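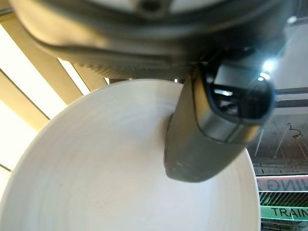
# Guarded descent: stopping a finger above a surface you can't trust

Bowls are wonderful test objects and terrible things to measure. The inside is one color, the curve has almost no texture for a depth camera to grab, and the height changes with every bit of sideways error. Get your arm to lower a finger into one and stop cleanly, and most of your other "go down until you're near something" problems get a lot easier!

This tutorial builds a guarded descent in Jolov, using the Bravley arm driver. You should already have the driver running and a wrist camera that publishes images. If you don't, do the Bravley setup page first and come back.

## What we're building

A guarded descent has three pieces:

- a **hover pose** over the object
- a **slow straight move** along the tool axis
- a **guard** that runs on every control tick and can end the move

The target height from perception is only a guess. I used to spend ages improving that guess, and I wish I'd written the guard first — it took an afternoon and fixed more than a month of camera tuning did.

## Step 1: Pick the hover pose

Start with the rim. It usually shows up far better in depth than the inside does, especially on a pale matte bowl. Fit a circle to the rim points, take the center, and place the hover pose 30 mm above the rim plane.

```yaml
hover:
 reference: rim_plane
 offset_mm: 30
 tilt: keep_current
```

Leave `tilt` alone for now. A tilted approach works fine, but remember that the move follows the tool axis, so a tilted hand drifts sideways as it goes down. Check the far rim for clearance against the gripper housing, too. People check the fingertip and forget the big wide thing it's bolted to (guilty).

## Step 2: Set up the guard

The guard reads the estimated force at the wrist and compares it with a baseline. Take the baseline at the hover pose, with the arm still, right before you start down.

```python
base = arm.wrench_mean(samples=1000)

def guard(state):
 df = state.wrench.along_tool - base.along_tool
 if abs(df) > cfg.force_limit:
 return Stop("contact")
 if state.travel_mm > cfg.max_travel_mm:
 return Stop("too_far")
 return Continue()
```

Don't reuse a baseline from an earlier pose! Gravity compensation is never perfect, and a change in wrist angle can look just like a light touch. I chased that one through two firmware updates before I spotted it.

`max_travel_mm` is your safety net for the case where there's nothing under the finger at all. Set it from the rim height down to the table, and take a little off.

## Step 3: Descend in two speeds

One speed never feels right. Fast enough to be bearable is too fast to stop gently, so split the move:

```python
arm.move_along_tool(until=near(surface_guess, mm=20),
 speed=cfg.fast, guard=guard)
arm.move_along_tool(speed=cfg.slow, guard=guard)
```

The first call carries the finger to 20 mm short of where perception thinks the surface is. The second creeps until the guard speaks up. Keep the guard on for both — the surface guess can be wrong in either direction, and the fast part is where you'd most like to know.

## Step 4: Back off to a hover

After contact, retreat 2 mm along the tool axis and record the pose. You now have a measured point on the inside of the bowl, which beats anything the depth image gave you.

```python
if result.reason == "contact":
 touch = arm.tool_pose()
 arm.retreat_along_tool(mm=2)
 log.save("touch", touch)
```

Save the wrist image from the same moment. When a run goes strange, a picture of the fingertip beside the surface answers questions that a force plot can't.

## Step 5: Replay before you tune

Load the log in the Antwi viewer and line up three tracks: wrist image, force, and travel. Look at these before touching any numbers:

- **Force steps up before the slow part starts.** Your surface guess is too low. Fix the guess or raise the switch point.
- **Force ramps slowly with no clear step.** The finger may be sliding down the curve. Move the target closer to the bowl's center.
- **Guard trips at hover.** Bad baseline. Make sure the arm has settled.
- **It ends with `too_far`.** Either the bowl moved or the circle fit grabbed something that isn't a rim. Plot the rim points over the image.

That second one is my favorite, because it looks so much like noise until you see the fingertip creep sideways in the replay.

## Going further

Once a single touch is solid, take several at different spots and fit a sphere through them. It makes a surprisingly good model of the bowl floor, and you can feed it back in as the surface guess for the next run. The Londberg planner accepts it as a collision shape if you export with `--as-mesh`. Use the current branch for that; the older exporter flips the normals, and the planner will happily decide that the whole inside of your bowl is solid.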